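Section 4. Clearing and Sorting a Meal Tray

This section covers the tray return station after a meal or a serving exercise. It applies to stations fitted with the Presteo tray and rack set. For rack assembly, see Section 2. For washing temperatures and detergent, see Section 6.

4.1 Before you begin

Place the station on a level table. Wipe the tabletop and let it dry before setting anything down. The tray and rack have no rubber feet and will slide on a wet surface.

Position the dish rack directly to the right of the tray, with the long sides parallel. Leave no gap wide enough for a spoon handle to drop through. Left-handed users may reverse the layout, in which case all references to left and right in this section are also reversed.

Keep a food scrap container within reach. Any open container with a capacity of 2 liters or more is suitable.
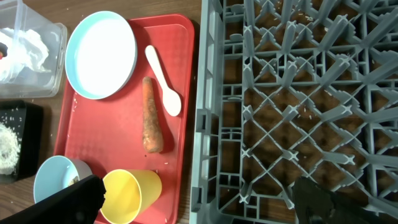

Figure 4-1. Tray at left, gray dish rack at right. Crumbs and food remnants still to be cleared.

4.2 Clearing the tray

1. Check each bowl for food. A bowl that holds a full or partial serving is treated as unfinished and is set aside until step 6.

2. Remove whole food items from the tray surface. Carrots and other raw vegetables go into the scrap container unless your site keeps them for compost.

3. Lift out the spoon by the handle. Place it in the rack with the bowl of the spoon facing up.

4. Pick up the cup. If it has tipped over, check the tray under the rim for liquid and blot before continuing.

5. Scrape the plate into the scrap container and stand it in the rack on its edge. A plate with a clean center may still carry residue under the rim. Do not return it to the shelf unwashed.

6. Empty the bowls, smallest first. Loose grains should be tipped out in one motion over the container. Scraping grains with the spoon spreads them across the tray and adds to the work in step 7.

7. With all items removed, tilt the tray toward the scrap container and brush off the remaining crumbs. Work from the middle toward the edges.

Note: Bowls placed partly over the tray edge are easily knocked off when the tray is moved. Move them fully onto the tray or take them out first.

Caution: Do not lift the tray with bowls or cups on it if the table is crowded. Clear the cup before lifting.

4.3 Resetting the tray

The standard layout is used for both serving and inspection. Set the items in the order given. Later items are easier to place when the plate is already in position.

1. Plate at the top of the tray.

2. Spoon to the right of the plate, set diagonally, bowl toward the lower right.

3. Whole vegetable below the spoon, narrow end pointing up toward the plate.

4. Bowl of grains in the middle.

5. Cup upright, below and to the right of the grain bowl.

6. Small side bowl at the lower left corner.

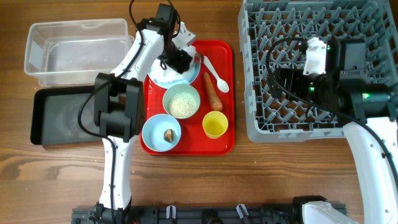 Figure 4-2. Standard layout on the red tray. Dark tray and clear container at upper left.

Spare trays and containers are kept to the left of the layout. The clear container must be empty at the start of each session — grains left in it from an earlier meal will stick to the walls and are hard to rinse out.

4.4 Care of plastic parts

Wash trays, cups and bowls by hand or on the top shelf of a dishwasher. Light smudges on dark trays can be removed with a damp cloth. Do not use steel wool, powdered cleaner or bleach.

Replace any cup or bowl with a cracked rim. Replacement bowls are listed under part number 39 in the Flirkton parts list at the back of this manual.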